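# Can a Machine Clean the Front Walk Yet?

Viera Bednárik and Kamil Skála, Nov 1, 2024 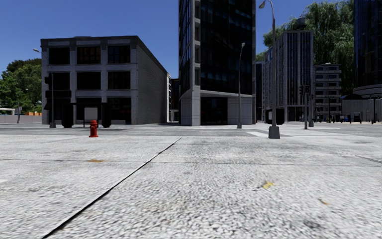 We started with a simple question. A shop owner in our town, Halás, spends part of every morning on the pavement outside the door, picking up leaves, scrubbing spots and moving grit to the curb. Could a machine do that job today without a person standing next to it?

## What we did

We wrote a small sweeping program and ran it in a simulated city we named Drorkthorpe. The program drives a virtual sweeper the size of a shopping cart. It gets a forward view of the pavement and has to sort what it sees into three groups: pick up, scrub, or leave alone. Viera wrote the sorting part and Kamil wrote the steering.

We did 300 runs in August, each with a different start point. Over all the runs the sweeper had to make 1,333 sorting decisions.

## Results

The sorting was wrong 368 times. Most of those errors were seams and joints in the paving that got marked as dirt. The sweeper would stop, scrub a joint, back up and scrub it again. Speckled paving also gave trouble close up, where the texture is coarse. Farther off it looks smoother and the program did better, but by then the sweeper is too far away to do anything.

Large faint stains were the other problem. The program had no clear edge to work from, so it often cleaned one side and left.

Steering went better than we expected. The sweeper touched a fixed object in 9 runs, mostly lamp bases. Hydrants were easy - we think the red helps.

## What we can't say

No real sweeper was used. Our stains don't come off or stay on, they are only marked as "visited." We also had no people walking past, and a real shop front has plenty.

We asked to test at the Sillstead shopping arcade and have not had an answer.

## Next steps

Kamil wants to give the program a map of the joints before it starts. Viera would like to retrain the sorting on photos of real paving from Kutthorpe, with wet and dry days kept apart. For now the shop owner should keep the broom.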